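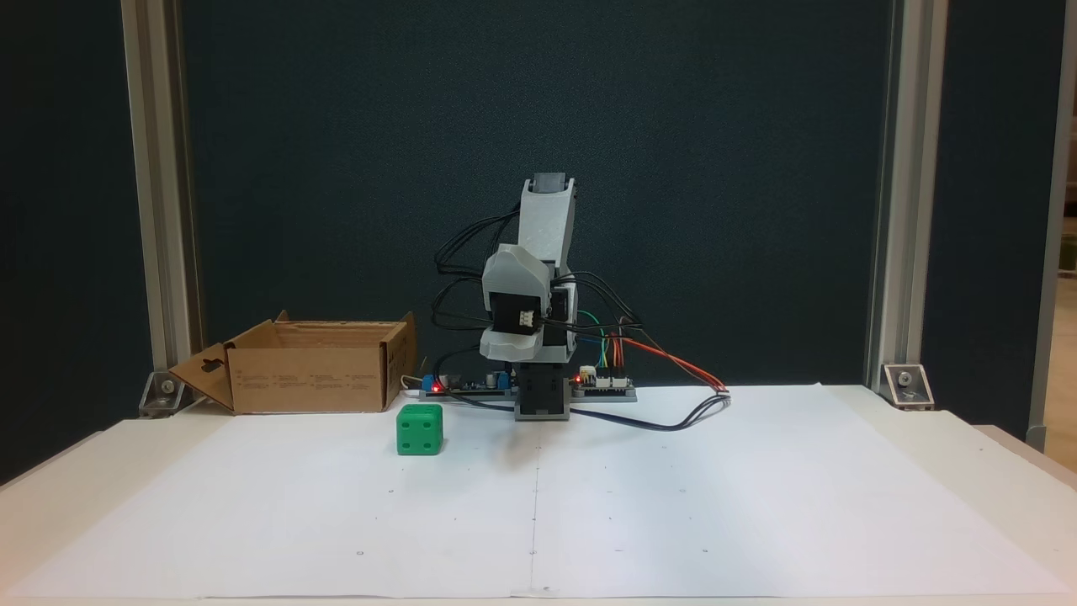
# Corpus Gilance - relevés pluviométriques manuscrits transcrits

Publié le 8 novembre 2022 par Clementina Matos

## Présentation

Le corpus Gilance rassemble des relevés de pluie journaliers issus de registres papier, transcrits à la main puis alignés sur une grille de dates continue. Il comprend 3 573 pages de registre, réparties entre 542 postes de mesure. Une page correspond en principe à un mois pour un poste. Les pages couvrant deux mois incomplets ont été conservées telles quelles et portent la valeur `mixte` dans le champ `type_page`.

Le corpus est destiné à l'étude des séries longues et à l'évaluation de méthodes d'homogénéisation. Il ne convient pas au calcul de valeurs de dimensionnement pour des ouvrages hydrauliques.

## Contenu de l'archive

 releves.csv une ligne par poste et par jour
 postes.csv identifiant, altitude, coordonnées arrondies
 pages.csv correspondance entre page et lignes transcrites
 remarques.csv annotations marginales, texte libre
 LICENCE.txt

Les fichiers sont encodés en UTF-8, séparateur point-virgule, point décimal. Les numériseurs de la première campagne avaient utilisé la virgule décimale ; la conversion a été faite à la version 2.

## Champs de releves.csv

- `id_poste` : code stable d'une version à l'autre.
- `date` : jour de lecture du pluviomètre, format AAAA-MM-JJ.
- `hauteur_mm` : hauteur lue, en millimètres. Vide si la lecture manque.
- `trace` : 1 si l'observateur a noté « gouttes » ou « traces », 0 sinon. Dans ce cas `hauteur_mm` vaut 0.
- `cumul` : 1 si la valeur regroupe plusieurs jours.
- `qualite` : entier de 0 à 3, voir plus bas.

La date est celle de la lecture du matin. La pluie est donc tombée pour l'essentiel la veille, et aucun décalage n'a été appliqué. Les utilisateurs qui croisent le corpus avec des réanalyses doivent le faire eux-mêmes.

## Transcription

Chaque page a été saisie par deux personnes travaillant séparément. Les divergences ont été arbitrées par Muammer Akbulut à partir du scan. Les chiffres 1 et 7 concentrent la majorité des désaccords, surtout dans les registres du bassin d'Ormsby, tenus au crayon.

Les totaux mensuels inscrits en bas de page ont servi de contrôle. Lorsque le total ne correspond pas à la somme des jours, les valeurs journalières ont été conservées et la page a reçu la mention `total_discordant`. Aucune valeur n'a été corrigée pour retrouver le total.

## Codes de qualité

- 0 : valeur non contrôlée.
- 1 : double saisie concordante.
- 2 : double saisie arbitrée.
- 3 : lecture douteuse, à exclure par défaut.

Les scripts de lecture écartent le code 3 sauf option contraire.

## Limites connues

Les cumuls de fin de semaine sont fréquents et mal signalés dans les registres anciens. Une suite de zéros suivie d'une valeur élevée doit être examinée avant tout calcul d'extrêmes.

La neige a été fondue puis mesurée dans certains postes, estimée à la règle dans d'autres. Le registre ne précise pas toujours la méthode - les mentions retrouvées figurent dans `remarques.csv`.

Le poste de Farkeck a été déplacé en cours de série. Les deux emplacements partagent un seul identifiant dans la version actuelle. Une rupture est visible dans les moyennes d'avril.

## Citation

Matos C., Akbulut M., Bundgaard B., Corpus Gilance, version 2.

## Commentaires

**Angus Henare**
Le champ `cumul` est à 0 pour tout le poste de Skalteck, alors que les accolades sont nettes sur les scans. Est-ce volontaire ?

**Bent Bundgaard**
Non, c'est un oubli à l'import. Les accolades ont bien été saisies, mais dans `remarques.csv`. Correction prévue pour la version 3.

**Atieno Mrema**
Serait-il possible d'avoir les altitudes non arrondies ? À l'échelle d'un petit bassin, l'arrondi gêne le krigeage avec dérive externe.

**Clementina Matos**
Pour les postes publics, oui, sur demande. Les autres se trouvaient chez des particuliers et resteront arrondis.

## Éléments récents

- Note sur la conversion des pouces en millimètres
- Liste des registres manquants, bassin d'Ormsby
- Script de détection des cumuls non signalés
- Inventaire des annotations marginales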